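Estanterías sin tornillos: carga nominal y flecha

15 de noviembre de 2024

Archivado en: almacenaje, medidas

En octubre cambié las baldas del trastero y aproveché para medir la flecha antes de desmontar. La estantería es una Stimdale de montantes ranurados, con tablero de aglomerado apoyado en largueros de acero. El fabricante declara 300 kg por nivel, con carga uniformemente repartida. Esa última condición suele leerse deprisa.

Con una carga puntual en el centro del vano, el momento flector máximo es PL/4; con la misma carga repartida, PL/8. El doble. La flecha pasa de 5/384 a 1/48 de PL³/EI, un factor de 1,6. Ambas expresiones suponen apoyos simples. La unión por gancho aporta algo de rigidez al giro, pero no la incluyo en el cálculo porque depende de la holgura, y la holgura varía de una pieza a otra.

El tablero es otro asunto. El aglomerado fluye: bajo carga constante, la deformación sigue creciendo durante meses. Damian Ortner me recomendó girar las baldas una vez al año. Prefiero añadir un travesaño intermedio, que reduce a la mitad la luz libre del tablero. En un vano de 800 mm bastó con uno por nivel, colocado a 400.

Queda pendiente la nivelación. Los pies de plástico ceden sobre solera irregular y el desplome se acumula con la altura. Calzo con chapa, compruebo con plomada y vuelvo a medir a los 20 días, con la carga puesta.
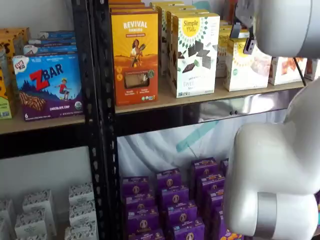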